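Share 4 | Print | E-mail this article

4. The coffee table as a place for food and ornament

4.1 Glass tops

The coffee table came up in nearly every conversation, including those that had been set up to talk about the kitchen. In the Nakenville survey we asked 200 households where they put down a drink in the living room. Most named the coffee table first and the arm of the sofa second. A smaller group used the floor, mainly in homes where the rug was thick and the table stood too far from the seats.

We treat glass tables separately in this section. People who owned one described it differently from people with a solid top. They talked more about marks, crumbs and reflections, and less about scratches. They also mentioned the base and the rug as things that had to be kept presentable, as both can be seen through the top. A table of the kind considered here has a clear top in the form of a rounded triangle, resting on two dark arms that meet at an angle. It has no drawer and no lower shelf, so whatever is in use has to share the one surface. 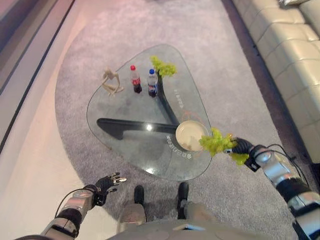

Golshifteh Shojaei told us that she had given up on coasters within a month of buying a glass table, and that the plate was the only thing she was strict about: it had to stay near the side where people sat down, and the ornaments had to keep to the other side. She did not think of this as tidying. Tidying was for when visitors were expected, and on those days the bottles went back to the kitchen as well.

Her division of the surface was a common one. Ornaments were pushed to the far side and food was kept near the seats, with drinks somewhere in the middle or wherever there was room. Tall bottles caused the most disagreement. Some respondents wanted them at the back where an elbow would not reach them. Others wanted them close, and said that stretching over a plate to get at a bottle was how things were knocked over in the first place.

4.2 Shape and usable surface

A triangular top has less room at its corners than people expect. Tonantzin Serrano had moved from a square table to a three-sided one and found that a dinner plate would sit in a corner only if it was allowed to hang over slightly. She now kept plates along the straighter parts of the edge. Shota Kobori used the corners for things that were never picked up, which in his case meant a candle and a stone.

We asked respondents to set out their own table as for an ordinary evening, with drinks, something to eat and whatever ornaments normally stayed there. The instruction was kept short on purpose. In the October round we had given a longer one, and people had begun to arrange things for our benefit, with the bottles in a row and the labels turned outwards.

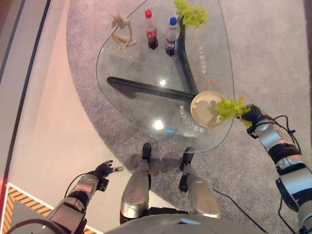
Figure 2. Coffee table with a clear glass top; bottles and jointed figure on the surface, round plate at the right edge.

Small ornaments with movable limbs, such as artist's figures, were rare in the survey but were talked about at length by those who had them. They were posed again by children, by guests and by the owners themselves while on the telephone. Several people said that such a figure took up more room sitting than standing. None had removed it for that reason.

4.3 Fruit on plates and in bowls

Grapes were the fruit most often named for the living room, ahead of apples and clementines. They need no knife and leave only a stalk. They were also the fruit most often served on a flat plate. Bowls were preferred for anything that rolls, and respondents who put loose grapes on a plate mostly regretted it on a glass table, where a grape can travel some distance.

Guoqing Pan kept artificial greenery on the table all year and cleared it only to make room for food. Brisa Bautista did the opposite and left the fruit in place, moving it to the sideboard when the table was wanted for cards. In both homes the same plate was used for fruit and for biscuits, and was wiped between the two but not always washed.

We also asked about lettering on furniture, as a few of the tables carried printed text along the rim of the glass. Owners had mostly stopped noticing it. One had turned the table so that the text faced the wall, and then turned it back because the longer side was needed for seating.

The replies on cleaning are dealt with in section 5, together with those on rugs.

Print this section | E-mail to a colleague | 2 comments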